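Bench notebook - desktop teardown, 4 Jun 2018

OK, starting a fresh page for the Dell because the last one is all arrows and coffee. Plan is the same as for every machine in the Hundlow batch: open it up, see what's worth keeping, pull the parts in a sensible order, bag the screws, and write down anything that would save the next person some swearing.

This is one of the batch that came over from the Jostard office when they moved out in February. We took 50 in total, and they've been stacked along the back wall ever since, getting in the way of the good stool. The deal is that working drives get wiped and go into the refurb machines for the Rulell evening classes, and boards and power supplies go on the shelf with a tag. Anything we can't use goes to the recycler in the big crate.

I do like working on these. The blue plastic means "grab me here" and it mostly keeps its promise - after a year of no-name cases with knife edges inside, I'm very happy to have a drive in a carrier. You squeeze the two tabs and the carrier slides out. If it feels stuck, it's nearly always a cable still plugged in, so don't lean on it! I snapped a tab that way on an earlier one and felt silly for the rest of the afternoon.
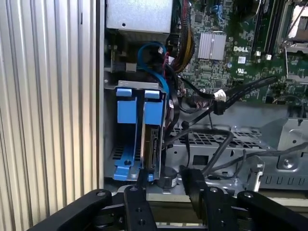 Order I've settled on for the drive, after trying it a few ways: data cable first, then power, then the carrier. Hold the plug and not the wire, and if the plug has a little metal clip, press it all the way down before you pull. The SATA cables on this batch are worth saving, so they go in the cable tub, coiled loosely with a twist tie (no rubber bands please, they go gummy and I'm the one who picks them off).

Drive goes straight into an antistatic bag with the machine's tag number on masking tape. Write the number on the tape BEFORE it goes on the bag. Then the drive gets its health check on the Khương dock, which is slow but has never lied to me yet. Anything under 100 GB isn't worth the wiping time, so those go in the crusher pile no matter how healthy they look.

Somebody asked me whether to take the carrier off the drive before bagging. I leave it on. The carriers fit other machines from the same batch and it's a pain matching them up again later. The only time I take it off is for the crusher pile, and then the carriers go in the blue tub (yes, the blue things in the blue tub, I was pleased with that).

Next, wires. My habit is to follow each bunch from the power supply out to wherever it ends before touching a single plug. It feels slow the first time and then it takes a minute. The main connector on the board is the stubborn one - push the latch, rock it gently along its long side, and keep your other hand flat near the plug so the board doesn't flex. The small processor power plug is easy to forget, and if you forget it the board comes up an inch and stops. Ask me how I know.
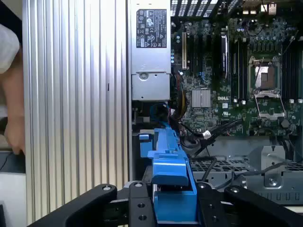 Sockets. Same rule I keep repeating: once the processor is out, the contacts are the most delicate thing on the whole board and you do not want a sleeve, a screw or a loose cable anywhere near them. Bent contacts are what killed most of the boards we wrote off last time. Plastic socket covers are in the small drawer under the scope, and there should be a bag of 99 because I opened a new hundred and used one. Put a cover on as soon as the processor is out, even if you're only walking off to find a screwdriver.

Processors go in the foam tray, contacts up, with the old paste cleaned off the lid. Don't put them in the same bags as the memory. Memory gets sorted by size and speed in the divided box, and if a label has rubbed off just leave the stick in the end slot and I'll test it.

Power supply comes out last for me. Support it with one hand while you take out the final screw, it's heavier than you expect and it will drop onto the board if you let it. Read the label and copy the wattage onto the tag before shelving, so we don't have to drag every one down again to check. No opening the supplies themselves, that's a firm one.

Stuff still to do:

Order more antistatic bags. We're down to 10 of the drive size.

Find the good magnetic dish. The one on the bench now holds screws about as well as a saucer.

Check whether the Rulell machines take the same drive carriers. If they do we can skip a whole step.

Move the recycling crate nearer the door, it's getting too full to drag.

Also a note on side panels, since two got mixed up earlier in the batch: tag the panel and the chassis with the same number, and stand the panels up along the wall with the tape facing out. They look identical and they do not all fit each other. I'll do the next stack from the left-hand end.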